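Search this site Enter keyword Go

News > Manufacturing and Automation > Machine Learning

Bineo opens second stage of tabletop handling data programme at Ronville

May | By Valentina Painemal, Bineo press desk

Bineo has begun the second stage of its programme to record examples of manual handling for Flustetell, the company's learning system for light assembly and bench clearing. Recording takes place at the Ronville site, where two stations are now in daily use. The first stage closed with 109 task scripts approved for general use. The second stage raises that number to 178 and changes the way in which objects are set out before each recording.

Flustetell does not hold a stored model of each object it is expected to move. It is trained on recorded examples in which an operator guides the arm through a task from start to finish. Each example consists of the camera streams, the joint positions, the state of the gripper and a short written instruction. The system learns to connect the instruction and the camera views with the movement that follows. The quality of the result depends heavily on how varied the examples are, and most of the changes announced today concern variety.

In the first stage, objects were laid out from a printed plan. Operators worked through the plan in order, and the spacing between objects was kept wide enough for the gripper to approach from any side. Internal review found that the trained system performed well on layouts of this type and poorly when the same objects were placed close together or near the back of the table. It also tended to reach for the position in which an object had most often been recorded, even when the object had been moved.

The printed plan has been withdrawn. Layouts are now set by a second person, who does not operate the arm during that session and who is given only a list of items and a time limit. Items may lie on their sides, point in any direction or stand close to a neighbour. Hand tools, stationery and household goods are mixed on one surface, and a tool may be stored upright in a rack or left lying on the cloth. The operator receives the instruction after the layout is complete and may not adjust anything by hand before recording starts.

"The old sets were tidy because it was quicker to check them," said Hwa-young Moon, who leads data collection at Ronville. "A dowel would be square to the table edge in nearly every episode. Once we turned it a few degrees, the grasp success figure dropped, and that told us what to record next." 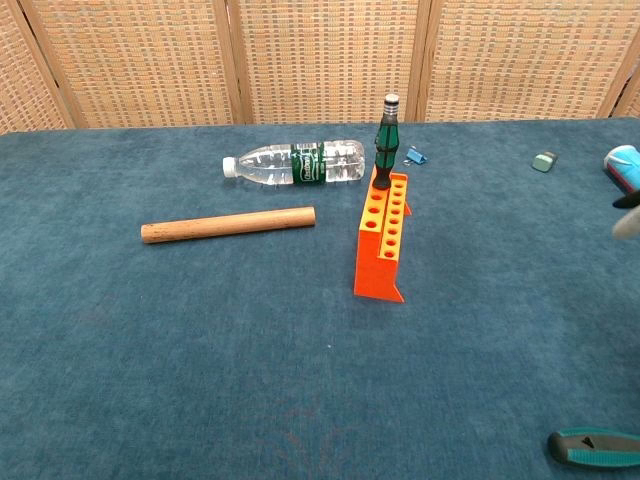
Garba Ugwu said that clear plastic had been the hardest material to work with in the first stage, and that he would have liked it brought in sooner. A bottle on its side gives the cameras highlights and whatever lies behind it, he said, and an operator who can plainly see where it is will tend to grasp it faster than the system can learn from. He has asked for slower approaches on all transparent items and for the gripper to pause before closing.

That request has been adopted. The revised operator guide sets a lower approach speed for transparent and reflective items, and a pause before closure is recorded as part of the episode. Episodes in which the operator corrects a poor approach are kept and marked as corrections. In the first stage they were discarded, which removed most of the material showing how to recover from a near miss.

Instructions have also been rewritten. The earlier scripts named each object in one fixed way. The new scripts allow several wordings for the same item and include relative instructions, such as moving one object behind another or returning a tool to the rack. Where two objects could reasonably match an instruction, the episode is held back until a reviewer has settled which was meant. Held episodes do not count towards the target for a script.

Each script is recorded at both stations. The stations differ in lighting and in camera height, and the difference has been retained on purpose. Calibration is carried out at the start of each shift and again after any change of gripper pads. If the second calibration falls outside tolerance, all episodes since the previous check are set aside for inspection.

Review is carried out by a separate group under Svatopluk Vrabec. Reviewers check that the streams are aligned in time, that the instruction matches the movement and that the final state of the table is visible to at least one camera. An episode that fails on alignment is rejected. An episode in which the task itself was not completed is kept under a separate label, so that the system can be tested on its ability to tell a finished task from an unfinished one.

"We get asked why we keep failed attempts," Vrabec said. "They're labelled, they're short and they're cheap to store. The expensive part is a wrong label on a good episode, and that is where the review hours go."

A portion of the scripts has been withheld from training. These will be used to measure performance on layouts and instructions that Flustetell has not met before. Evaluation will be run by Olivares, which supplied the bench fixtures for the first stage and has had no part in choosing the new layouts. Olivares will receive the trained system and the withheld scripts but not the training episodes.

Gisela Palma, programme manager at Bineo, said the second stage would run until all scripts had reached their minimum number of accepted episodes at both stations. No date has been set for release of the trained system to customers. Existing Flustetell installations will continue to run on the first-stage version and need no change of hardware or software in the meantime.

The revised operator guide and the description of the episode format are available to current customers on request. Requests should be sent to the Bineo press desk and should state the installed version of Flustetell and the type of gripper in use.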